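How does a restaurant kitchen get everyone's dinner out at the same time?

By Raquel Esteves

Have you ever sat in a restaurant with your tummy rumbling and wondered what on earth they were doing back there? I have! When I was seven I was sure there was one enormous oven behind the swinging door, and that all the dinners went in together like a tray of biscuits. I was very wrong, and I only found out when I got my first job in a kitchen, washing pots.

So let me take you through the door. Mind the step, and don't touch anything hot (which is nearly everything).

Let's start with your order

Say you're at a table for four. You want fish and chips, your brother wants pasta, your mum wants a curry and your gran wants soup because she had a big lunch. The waiter writes it all down, or taps it into a little machine, and a slip of paper comes chattering out of a printer in the kitchen. We call that slip a ticket, or sometimes a check.

The ticket gets stuck on a rail, and somebody shouts it out loud. "One fish, one pasta, one curry, one soup!" And all the cooks shout back "Yes!" or "Heard!" The first time I heard this I thought everyone was having an argument. They were just making sure the message had gone in, a bit like when your teacher asks you to say the instructions back.

Who cooks what?

In most big kitchens, one cook doesn't make your whole table's dinner. The kitchen is split up into places called stations. There's one for frying, one for grilling, one for sauces, one for cold things like salad, and one for puddings (my favourite, I was always hanging about there). Each cook looks after their own station and knows where every spoon lives.

Before the restaurant opens, the cooks spend hours getting ready. They peel and chop and stir and fill up little tubs with everything they'll need. There's a French name for this, mise en place. You say it "meez on plass" and it means "everything in its place". If you've ever laid out all your felt tips before starting a drawing, you've done it too! 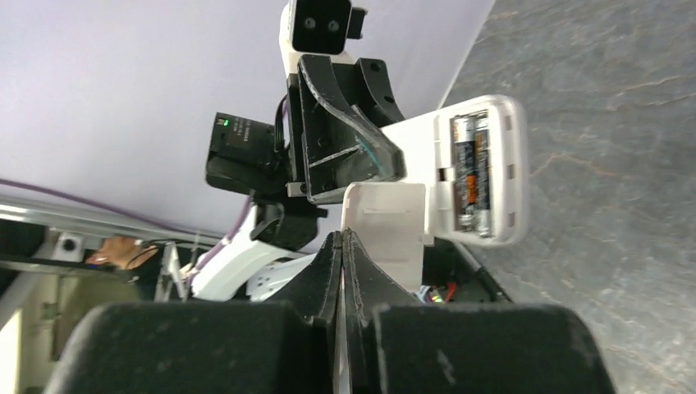

Photo: Mekari

Now for the clever bit

Different foods take different amounts of time. Let's pretend your fish takes seven minutes, the pasta takes four and the soup only needs two, as it's been made already and just wants warming through. If everyone started cooking the moment the ticket arrived, Gran's soup would be ready first and it would sit there getting cold and growing a skin. Yuck.

So the cooks work backwards. The fish goes in first. Three minutes later the pasta goes in. Two minutes after that, on goes the soup. And when the seven minutes are up, everything is ready together. It's a sum! You can check it if you like: seven take away four is three, and four take away two is two. I was never keen on maths at school and there I was doing it all evening with a tea towel over my shoulder.

Cooks don't usually stand there with a pencil working it out, mind you. They've done it so many times that they can feel it. When I started, a cook called Felicja Kaczorowski taught me to listen as well as look. Chips in hot oil sound very noisy and bubbly when they first go in, and then the sound gets quieter as the water cooks out of them. She could be facing the other way, chopping parsley, and she'd call out "Chips!" and they'd be perfect.

The last stop

When the food is cooked it goes to a counter called the pass. There are often hot lamps hanging over it to keep the plates warm. The person in charge of the pass checks every plate. Is the sauce in the right spot? Is there a drip on the rim? Did somebody forget the lemon? Where I worked this was Lenni Vuorinen's job, and he had a folded cloth for wiping the edges and very, very sharp eyes.

Once the whole table is there, he'd call "Service!" and off it went through the swinging door to you.

On our busiest night in July we made 70 dinners, and I think I washed every single plate twice in my dreams afterwards.

Have a go at home

Next time a grown-up is making beans on toast, ask if you can be in charge of the timing. How long do the beans need? How long does the toast take to pop up? Which one should start first? Write your own ticket, stick it on the fridge and shout it out nice and loud. And whoever is cooking has to shout "Heard!" back, or it doesn't count.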